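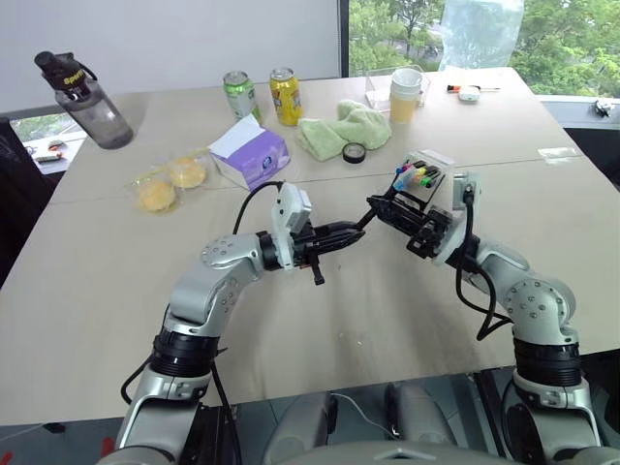 Campus Life / Books & Money

I sold back my fall textbooks early this year, and for once I didn't walk out of the student union feeling robbed. So let me tell you what's going on over there, because the whole buyback setup has changed and I don't think the emails did a great job of explaining it (I read mine three times, and I still showed up at the wrong door).

The short version: the college store has dropped its old buyback company and signed with Totine, starting with this semester. The old folding tables by the registers are gone. Now you drop your books off at the lower-level counter in the union, the one next to the mail room, or you print a label and ship them from home. The ship-from-home option is free as long as your box adds up to at least $23 in quotes. Under that, you pay the postage yourself, so if all you've got is one beat-up paperback from freshman comp, just carry it in!

I talked to Qiuyue Xia, who manages the store, while she was pricing sweatshirts. She told me the switch came down to the quotes. Under the old deal, the price you got depended on whether the store needed that exact title back on the shelf for spring, and once the shelf was full the offer dropped to pocket change. "We had students get forty dollars at noon and four dollars at one o'clock, same book," she said. "I got tired of being the person who had to say that to them." With Totine you look up your ISBN, you get a number, and that number is good until the end of finals week. It doesn't matter how many people in your section beat you to the counter.

The store took in 2,000 books in November alone, which is a lot for a month when most of us are still pretending we're going to do the reading. Xia thinks a good chunk of those were left over from last spring, books people had been sitting on because they couldn't stand the offers. I believe it. I had a statistics book in my trunk since April.

Now, the catch, and you knew there was one. Access codes. If your book came bundled with a Clumex code, like nearly everything in the intro science and accounting classes does, the book is worth a lot less once the code has been used. Mine went from a pretty decent quote to the price of a sandwich. A used code can't be sold at all, and please don't try to pass one off on a first-year in the group chat, because they will find out the first time there's homework due. If your code is still sealed, though, bring it! Sealed codes get quoted along with the book, and the difference was big enough that the guy in front of me said a word I can't print here.

A few other things I learned by standing in line:

Highlighting is fine. Writing in the margins is fine, mostly. Water damage is an automatic no, even if it's only the back cover and even if you explain very nicely about the thermos. Loose-leaf books have to have every page, and they do flip through them. International editions are a no at the counter but sometimes a yes by mail, so check the lookup page before you give up on one.

You can take your money as a check or as store credit, and the store credit comes with a little extra on top. The check takes 2 weeks. I took the check, since I'm done buying hoodies, but if you already know you need books for January the credit is probably the smarter way to go. You can split it too, some of each. You just have to say so before they scan the first book (I said so after, and they had to start me over, and I apologize to everyone who was behind me).

Rentals are a whole separate thing, so don't mix them in. Those still go through Tengate, they still have the orange sticker on the spine, and they still have to be back by the last day of finals or your account gets charged the full price of the book. Xia said 2 people this semester have already tried to sell back a rental, both by accident, and both got it straightened out right at the counter. Check your spines, is all I'm saying.

One more tip, for anyone in Professor Xu's survey course. The department is going to the new edition next fall, so the one we all have is about to lose most of its value. The quote was still good when I looked it up this morning. I wouldn't hang on to it over the break thinking it'll go up.

The counter is open from nine to four through finals, with a later evening on the last day of exams, and you need your student ID plus the email address you want the receipt sent to. Bags and boxes are up to you, they don't have any. And go down the stairs by the vending machines. The elevator side puts you at the locked door, and that's where I spent ten minutes of my life knocking.

Filed under: Campus Life, Textbooks, Buyback

Contact the newsroom | Copyright 2019, all rights reserved | Back to top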